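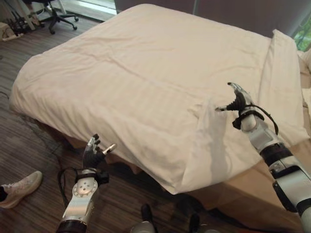
Gästehäuser in Ludorden stellen auf weiße Streifenbettwäsche um

Ludorden. Die Gästehäuser am Plallthorpe bekommen neue Bettwäsche. Seit April werden die Betten nach und nach auf weiße Bezüge mit eingewebten Streifen umgestellt, zugleich ändert sich die Art, wie sie gemacht werden. Den Anfang machten die 28 Zimmer im Altbau. Bis zum Herbst sollen alle 231 Betten der drei Häuser an der Reihe gewesen sein.

Bisher lagen in den Häusern mehrere Sorten nebeneinander. Im Altbau waren die Bezüge blau kariert, im Seitenflügel hellgrün, im Haus am Wasser gab es beides und dazu Restbestände aus einem früheren Pachtbetrieb. Die Wäsche musste nach jeder Lieferung sortiert werden, und wenn eine Sorte knapp war, blieb ein Zimmer auch einmal bis in den Nachmittag gesperrt. Dilek Dönmez leitet die Hauswirtschaft am Plallthorpe und hat die Umstellung im vergangenen Jahr vorgeschlagen. »Wir hatten vier Regale voll und trotzdem fehlte immer etwas«, sagt sie. Künftig gibt es für alle Häuser einen gemeinsamen Bestand.

Gekauft wurden 1041 Bezüge für Decken und Kissen. Geliefert hat sie die Textilhandlung Loltley, die auch die Handtücher stellt. Gewaschen wird weiterhin bei der Wäscherei Kaijage im Gewerbegebiet. Deren Wagen kommt jetzt morgens gegen sechs statt wie früher am Mittag, damit die saubere Wäsche schon auf den Etagen steht, wenn die ersten Gäste abreisen. An der Abholung der gebrauchten Wäsche ändert sich nichts.

Aufwendiger als der Einkauf ist nach Angaben der Hausleitung die Einarbeitung. Die neuen Decken sind breiter als die alten und reichen an den Längsseiten weiter herunter. Wer sie wie gewohnt am Fußende einschlägt, hat am Ende auf der einen Seite zu viel Stoff und auf der anderen zu wenig. Dönmez hat deshalb eine kurze Anleitung geschrieben, die in den Wäschekammern hängt. Geübt wird an einem Musterbett im Erdgeschoss des Altbaus, jeweils zu zweit und ohne Stoppuhr.
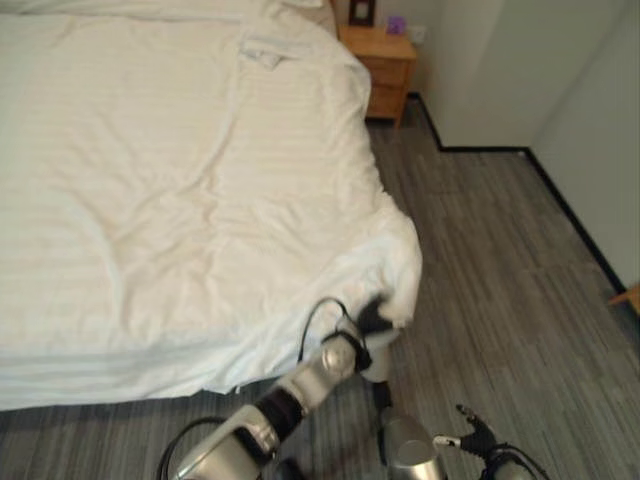
Die meiste Zeit kostet in der Einarbeitung das Ausrichten der Decke. Begonnen wird am Kopfende, dann folgen die Längsseiten und zuletzt die Ecken am Fußende. Solange eine Decke noch so viele Falten wirft und die Seite bauschig über die Kante hängt wie auf dem Bild, soll am Kopfende noch nichts endgültig festgelegt werden; das Kissen darf ruhig erst einmal halb unter der Decke liegen bleiben. Erst wenn die Fläche liegt, wird es herausgezogen, aufgeschüttelt und gerade hingelegt. Die Decke wird dabei an den Ecken gefasst und kurz angehoben. Glattstreichen allein genügt nach den Erfahrungen der ersten Wochen nicht, weil sich die Füllung im Bezug verschiebt und an einer Seite sammelt.

Die Streifen helfen beim Ausrichten. Sie laufen quer zum Bett und sind Ton in Ton gewebt, man sieht sie also vor allem bei seitlichem Licht. Liegt die Decke schief, laufen auch die Streifen schief auf die Kante zu. In den Zimmern zum Hof, in die wenig Tageslicht fällt, wird beim Bettenmachen deshalb die Leselampe eingeschaltet. Ganz ohne Einwände ging die Sache nicht ab. Mehrere Mitarbeiterinnen hätten lieber eine Farbe behalten, auf der man das Altbau-Zimmer vom Zimmer im Seitenflügel unterscheiden kann. Als Zugeständnis sind die Wagen auf den Fluren nun farbig beschriftet.

Volkan Altıntaş, der die Gästehäuser kaufmännisch führt, rechnet vor allem mit weniger Ersatzkäufen. Karierte und grüne Bezüge mussten bislang paarweise ausgetauscht werden, weil nachgekaufte Stücke neben den ausgeblichenen auffielen. Bei Weiß sei das einfacher, sagt er. Dass Flecken auf Weiß deutlicher zu sehen sind, nimmt er in Kauf. Bezüge mit hartnäckigen Flecken gehen gesondert an Kaijage und kommen nach einer zweiten Wäsche zurück in den Bestand oder werden zu Putztüchern geschnitten. Zahlen zu den Kosten der Umstellung nannte Altıntaş auf Nachfrage nicht.

Zur neuen Ausstattung gehören auch lose weiße Laken. Sie liegen gefaltet bereit und werden auf Wunsch zusätzlich aufgelegt, etwa in warmen Nächten, wenn Gäste die Decke lieber weglassen. Im vergangenen Sommer hatten sich im Haus am Wasser wiederholt Gäste beklagt, ihnen sei unter den Decken zu warm gewesen. Damals wurden kurzfristig Laken aus dem Seitenflügel geholt, die für die Betten dort eigentlich gebraucht wurden. Nun ist für jedes Bett eines vorgesehen. Die Kissenbezüge haben einen flachen Stehsaum und werden so aufgelegt, dass die Öffnung zur Wand zeigt.

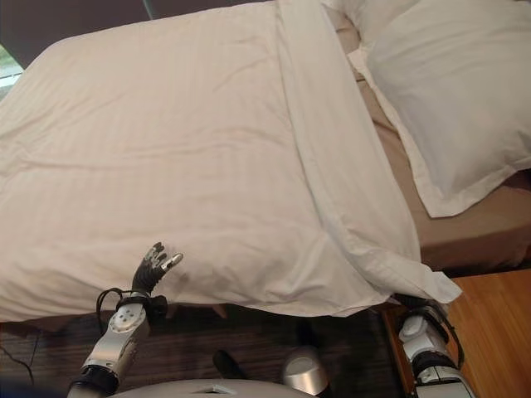
Alte Wäsche wird abgegeben

Rund 600 ältere Bezüge werden nicht mehr gebraucht. Ein Teil ist dünn geworden oder an den Knopfleisten eingerissen, der größere Teil lässt sich noch benutzen. Die brauchbaren Stücke werden gewaschen und gebündelt im ehemaligen Fahrradraum hinter dem Altbau ausgegeben. Interessierte aus Ludorden können sie dort nachmittags zwischen 15 und 17 Uhr abholen, solange der Vorrat reicht. Geld wird nicht verlangt. Abgegeben werden zuerst die karierten Bezüge, die grünen folgen, sobald der Seitenflügel umgestellt ist.

Nicht ausgegeben werden Kissen und Decken. Von den alten Füllungen bleibt ein kleiner Teil als Reserve im Haus, der Rest wird entsorgt. Matratzen werden im Zuge der Umstellung nicht getauscht. Sie waren in den beiden größeren Häusern erst vor wenigen Jahren erneuert worden, im Haus am Wasser steht das noch aus.

Was sich für Gäste ändert

An den Preisen und an den Wechselzeiten ändert sich zunächst nichts. Bei Aufenthalten bis zu einer Woche wird die Bettwäsche wie bisher nur auf Wunsch gewechselt, danach wöchentlich. Wer länger bleibt und sein Bett selbst machen möchte, hängt das Schild an die Tür und bekommt die frische Wäsche gefaltet vor das Zimmer gelegt. Eigene Bettwäsche darf weiterhin mitgebracht werden. Sie muss allerdings zu den neuen, breiteren Decken passen; die Maße stehen in der Hausmappe und auf dem Aushang an der Rezeption.

Gäste mit Allergien sollen sich wie bisher bei der Buchung melden. Für sie sind Decken und Kissen mit anderer Füllung vorhanden, die getrennt gelagert werden. Auch diese erhalten die weißen Bezüge, werden aber an der Innenseite mit einem roten Faden gekennzeichnet, damit sie in der Wäschekammer nicht verwechselt werden.

Während der Umstellung kann es vorkommen, dass einzelne Zimmer erst am späteren Nachmittag bezogen werden können. Betroffen ist als Nächstes der erste Stock des Seitenflügels, danach der zweite. Im Haus am Wasser beginnen die Arbeiten nach der Sommersaison, dort ist in den Ferienwochen kaum ein Bett frei. Fragen zur Wäscheausgabe beantwortet die Rezeption im Altbau, telefonische Reservierungen einzelner Bündel nimmt sie nicht an.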